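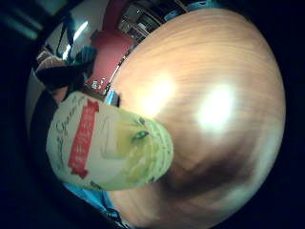

Fire door notes, October 2019

The Yeoman is a two-story music bar on the corner where the old bus depot stood. It lost its late license in March and has now applied to get it back. I read the full application file over two evenings, mainly for the fire safety section, and these are my notes on it.

The capacity question comes first. The previous license allowed 110 people upstairs. The new application asks for 70. The reduction follows from the exit calculation. There are two doors from the upper room, and the method used assumes that the wider one is blocked. That leaves the door to the rear stair, which has a clear width of 34 inches once the leaf and the stop are deducted. The old plan measured the opening between the frames and got a larger number. I have seen the same error in other files.

The second matter is the door hardware. The inspector's report from March lists a sliding bolt on the rear door, fitted at the top, in addition to the panic bar. The owner's reply says the bolt was used only after closing. The report does not dispute this. It notes that the bolt was in the locked position at 2110, with customers in the building, and leaves it there. The new drawings show the panic bar alone, with an alarm contact wired back to the bar counter. The contact is a Zinar unit and the panel is from Henidetti. I have no opinion on either make. The wiring diagram is legible, which helps.

Third, the wall lining. The upper room was lined with foam panels for sound, and the file has no test certificate for them. The replacement is a mineral board supplied by Grellavlow, and the certificate is attached as the last page of the appendix. It covers the board fixed directly to masonry. The drawings show it on battens with a gap behind. Whether the rating carries over is a question for the supplier, and I could find no letter asking it. Malcolm Goodall, who signed the drawings, may have dealt with this by phone. If so, a written note should go in the file before the hearing.

The staffing plan is short. One person is assigned to the rear stair after 10 p.m. and one to the front. It does not say who takes over the stair during breaks. The drill log has entries for the ground floor only.

My view is that the application is much better than the last one and still has two gaps: the batten detail and the stair cover. Either could be fixed with a page of text. The license conditions should also state the clear width of the rear door as a number, so that the next person to replace the frame has something to measure against.

Written comments can be left at the licensing counter. Mine ran to some 40 lines and covered the points above, plus a complaint about the page numbering, which restarts in the appendix.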